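Chapter 2

Waiting for the Otter: Patience, Fieldcraft and the Long Lens

I missed my first otter because I was eating a sandwich. I'd been sitting on the bank of the Tarar since before it got light, with my camera on my knees and both hands round a cheese and pickle, when a wet brown head came up by the reeds, looked straight at me and went under again. By the time I'd put the sandwich down there was only a ring of ripples. I have a very nice photograph of those ripples. It was my only picture from the whole morning.

In the last chapter we looked at the camera itself and what all the dials are for. Now I want to get you outdoors, and I want to start with the part of wildlife photography that takes up most of your day, when there's no animal in sight at all. You'll do a lot of that! I still do, and I've been going down to the river at Ningate for years.

Otters are a good subject to learn on. They're shy, they're quick, and they spend half their time under the surface where you can't see them. But they do leave signs. Look for droppings (called spraint) on flat stones and under bridges, for five-toed prints in soft mud, and for smooth slides worn into the bank. If the spraint is fresh, come back. I walked the same stretch between the weir and Skireck bridge so many times that the dog walkers began to ask if I'd lost something.

My friend Parveen Swati taught me to watch the water and leave the camera alone. She'd sit with her back against an alder and her lens cap on – it drove me mad to begin with – and she would spot the line of bubbles well before I did. An otter hunting underwater lets air out of its fur as it swims, and the trail of bubbles shows you which way it's heading. Once you know that, you can point your lens at the place where it's likely to come up.

Wind matters too. An otter's nose is far better than its eyes, so sit with the breeze in your face and keep low, below the skyline if the bank allows it. Wear dull colours and soft cloth that doesn't rustle. I've had an otter pass close enough for me to hear it crunching a crayfish, and I've had another vanish the moment I undid some Velcro.

At home I keep my kit ready by the back door, so I'm not hunting for a spare battery in the dark. Find a way of storing yours that suits you, and put things back in the same place each time.

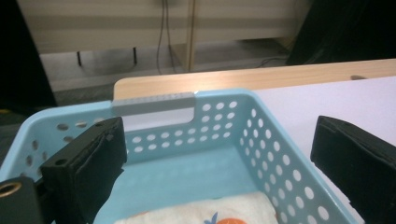
Fig. 2.1 A light blue plastic basket with a grey handle grip.

Now for a few settings to begin with. I use a lens of 200 mm at the very least, and I'd sooner have a sharp, grainy picture than a smooth, blurred one, so I let the ISO climb. ISO 100 is lovely on a bright afternoon, but at dawn under trees it'll give you nothing but smears. Open the aperture as wide as it goes, use continuous focus, and switch off every beep your camera can make.

The morning it all came right for me was 10/10/2020. There was mist on the pool below Plivach wood and I was cold right through. Then came the bubbles, then a mother and two well-grown cubs, rolling over one another in the shallows like puppies. I took far too many pictures (file number 2589 is the one on my wall) and my hands shook through most of them.

We'll work through that morning shot by shot in the next section, beginning with the ones I got wrong. Before you turn over, find a bit of water near you, leave the camera in its bag and sit there for an hour. Write down everything that moves.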